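Posted in: Finishes & Surface Care > Long-Term Reviews

May — By the Finishes Desk

Zeveck Two-Part Table Oil, Matte: Nine Months of Daily Use

The Zeveck kit comes in a flat carton holding a can of oil, a small bottle of hardener, a white nylon pad, a measuring cup, a pair of thin gloves and a folded instruction sheet. The gloves tore at the thumb on the first wearing. The rest of the contents were usable as supplied.

This review covers one full application to an oak dining table, nine months of ordinary use, and one spot repair. The table is a Pirovano extension model with a solid top and a center leaf. It had a factory lacquer, which was worn through at two place settings and had lifted along the leaf joint. For comparison, the underside of the leaf was finished with Lemden single-part hardwax oil, which we have used on shop furniture for years.

Preparation

The old lacquer was scraped, then sanded through the usual grits and stopped at 150. Zeveck specifies 120 to 150 for oak. Going finer is a common mistake with this class of product. A highly polished surface takes up less oil and the color comes out thin and uneven. One corner was taken to 220 as a check, and it dried visibly lighter than the rest. It had to be sanded back.

Dust was vacuumed off and the top was wiped with a barely damp cloth to raise the grain, left overnight, and knocked back by hand with worn 150. The instructions skip the damp wipe. We recommend it on any table that will see wet glasses.

Mixing and application

The ratio is marked on the cup, and the markings are accurate to the limit of a kitchen scale. Mixed oil is thin, closer to lamp oil than to varnish. It stays workable in the cup for a few hours, but working time on the wood is much shorter. Treat an area no larger than half the table at once, spread with the pad, wait 5 minutes, and remove everything that has not soaked in. The excess has to come off completely. Residue left on the surface sets to a sticky film that will not buff out the next day.

The center leaf was done separately on sawhorses. Edges were done first. End grain took two passes before it stopped drawing, and the underside of the overhang got whatever was left in the pad. One kit covered the whole top with some left over, most of which hardened in the cup before it could be used. For a smaller piece, mix less than the sheet suggests.

Rags soaked with oil of this kind can heat up and ignite when bunched together. Lay them flat outdoors or put them in a metal can filled with water. The warning is printed on the can, in small type, on the side that faces the wall on most shelves.

Odor was low on the first day and gone by the third. Zeveck gives seven days to full cure. Coasters and place mats stayed off until then, and the table was used lightly from the second evening.

Appearance

The matte version is properly matte. Under a raking light the top shows grain and pore structure with no plastic shine, and the color shift on oak is slight, a bit warmer than bare wood and less yellow than Lemden. Sheen matters more in a dining room with dark walls than it does in a pale one. Dark paint returns little light to the tabletop, so the ceiling fixture becomes the main reflection, and a satin finish will show it as a hard bright spot. A table standing out in the middle of the floor is also seen from every side, and any lap marks will be found sooner or later.

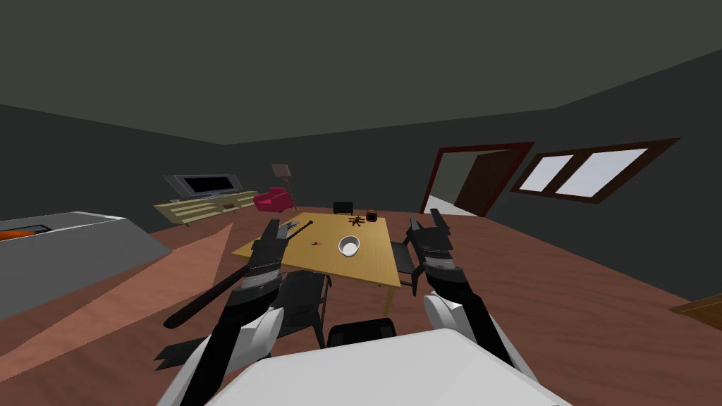 A reader from Illés disagrees on the question of sheen. Writing in after our first-look note, he said that he had used the matte on a walnut top and regretted it within a month, that every forearm left a shiny patch where people lean, and that he would take satin and live with the reflection. He also asked whether a second coat would have helped.

On the burnishing, he has a point. Matte oil finishes polish up under friction, and dark wood makes it easier to see. On our oak the effect is present at the two seats used most, and can be felt more readily than seen. A pass with a dry white pad evens it out. It comes back. On walnut we would probably choose satin too.

A second coat is another matter. The product is sold as a one-coat finish, and a second application over cured oil sits on the surface with little left to bond to. We tried it on a test board. The result was patchy and gave no better water resistance.

Resistance

Water left standing overnight on the Zeveck side left a faint ring that faded by the following evening. On the Lemden side the same test left a ring that needed a light rub with a pad. Red wine wiped up after an hour left nothing on either. Black coffee left a pale brown edge on both, slightly stronger on the Lemden.

Heat is the weak area. A mug of tea is no trouble. A hot serving dish set down without a trivet left a dull gray patch on the Zeveck that has not gone away. The manufacturer makes no claim for hot cookware, so this is a limit of the product and we have not marked it down for it.

For abrasion we used a weighted felt block on two sample boards, 3,000 strokes each. Both showed polishing and neither wore through to bare wood. This is a rough comparison made with shop equipment and should not be read as a standard test.

Repair

Spot repair is the main argument for oil over lacquer. A scratch across the grain near the leaf joint was sanded locally at 150, feathered with the grain, and treated with a small fresh mix. The edge of the repair was visible for the first couple of weeks. At the time of writing it can be found only by someone who knows where it is.

Measuring a very small batch is awkward. The supplied cup is no use at that scale, and a syringe without a needle works better. Zeveck should include one. It should also sell the hardener separately — the bottle, once opened, does not keep well, and ours had thickened by the time of the repair. We bought a second kit to finish the job.

Against the Lemden

Lemden is easier to apply, keeps after opening, and forgives a slow worker. It needs two coats and a longer wait before use. Zeveck is faster overall, resists water better, and asks for more care in the ten minutes after the oil goes down. For shelves, desks and bed frames we will stay with Lemden. For a dining table in daily use, Zeveck.

Score: 7 out of 10. One point came off for the hardener, one for the instruction sheet, and one for the gloves and cup taken together.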